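Teaching an arm to clear a table: the Brophy lab course

The student team at Brophy enters the Darnadgate manipulation trial in August with one robot arm and a program called Prodora. We spoke with the team's software lead between runs.

The trial has a fixed format. Each team gets 11 objects it has not handled before and must put each in the right dish within the time limit. "The scoring is flat," the lead said. "A piece of fruit is worth the same as a bottle. A lot of teams spend the spring on the bottle."

Prodora began as a homework assignment in the Grolthorpe automation class. The first version used fixed positions and failed when a plate was moved by the width of a finger. The current one is trained on runs in which a student guides the arm by hand. The team records 100 runs per task before it trains anything.

"We tried 20 first," the lead said. "The arm learned where we usually put the plate. It did not learn to look for the plate."

The team now shifts the dishes between runs and writes the layout in a log. A run with a bad grasp is kept if the student recovers from it, and thrown out if a hand enters the work area.

Asked about hardware, the lead was brief. The cables take up more time than the motors do. A cable that drags on a dish changes the dish's position, and the next run starts from a layout that does not match the log. The students check cable slack at the start of each session, with the arm at full reach.

Clear and tinted plastic is the other problem. "The depth reading goes straight through it or comes back as noise. We rely on the color picture for those and accept a slower approach."

The judges also require 100 cycles without a fault stop before a team may enter. Brophy has passed that check once, at reduced speed. The lead wants to repeat it at trial speed with the same gripper fingers.

"After that we freeze the code," the lead said. "Last year we changed a grip setting at lunch and lost the afternoon."

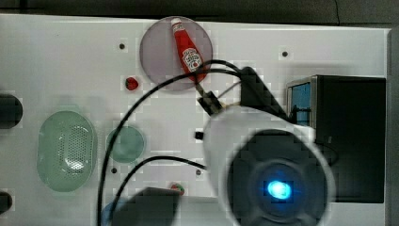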